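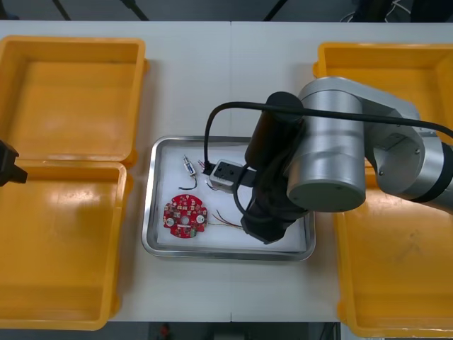 Yellow crates on a white table, with a steel tray between them.

Do You Need the Breakfast Package?

Every spring the inns around Uston send out their new rates, and every spring the breakfast package gets a little longer and a little more expensive. This year's crop has a "harvest morning," a "slow table" and something at the Clakorness Guesthouse called a "sunrise provision." I asked what a sunrise provision was. It's a muffin, a boiled egg and coffee, left outside your door in a bag.

I have nothing against a boiled egg. But readers of this newsletter keep writing in to ask if they should book the package or the plain room, and I've started to think the plain room wins more often than the inns would like you to believe.

Start with what "included" means. At most of the small places in the valley, you can't get the lower rate by clicking a box on the booking page. The box only goes one way: it lets you add breakfast. To find out what the room costs without it, you have to start over and look for a rate called "room only" or "flexible" or, in one case, "essential." I did this for 13 inns in the Uston area. Nine of them had a cheaper rate. Four said breakfast was part of the stay and couldn't be taken off, even when I told them on the phone that I'd be gone by five in the morning to catch the ferry.

Then there's the word "local," which gets worked very hard in these listings. One place told me its jam was local, and when I asked where it was made, the person at the desk had to go and look at the jar. It came from two states away. To be fair, the bread was from the bakery down the hill and it was very good. It's also for sale at the bakery down the hill, from seven o'clock, to anybody who walks in.

The Purno House does a better job than most. Its breakfast is cooked to order, you pick your time the night before, and if you don't want it they take it off the bill without a speech. I've stayed there twice, once in December when I was nearly the only guest, and the eggs were hot both times. The rooms at the back are small and the stairs are steep, and I'd still go again. I would skip the "romance upgrade," though, unless you feel strongly about petals.

Igwe Lodge is the one I get the most mail about, because its website claims more than 1000 five-star reviews. I couldn't find them. On the two booking sites I checked, the lodge had 161 reviews between them, mostly good, with a steady grumble about the breakfast room running out of seats by half past eight. The lodge says the larger number comes from its own guest cards going back to 2000. Maybe so. Guest cards filled in at the front desk, with the owner standing there, are not what I'd plan a vacation on.

What I'd suggest is pretty dull. Before you book, call the inn and ask three things. What time does breakfast start and end? Is it cooked, or is it set out? What's the price of the same room, on the same night, without it? If the person who picks up can't answer the last one, ask them to call you back, and don't give a card number until they do.

If you have small kids or you hate going out before coffee, the package can still be worth it. The same goes for anyone staying on the north road, where the nearest open kitchen is a long drive and the gas station sandwich is a gamble. Couples staying in town should probably save their money. There are three cafes within a short walk of the square, and the one next to the hardware store does a potato hash that beats anything I've been served in an inn this year – and I've been served a lot of melon.

A few of you asked about the new "wellness breakfast" at Clakorness. I haven't tried it. It costs more than the regular one and, going by the menu they mailed me, it has less food in it.

Rates were checked on Jun 18, 2025, and the summer ones tend to move, so call before you count on any of this. If an inn has refused to take breakfast off your bill, write and tell me which one. I'm keeping a list for the fall issue.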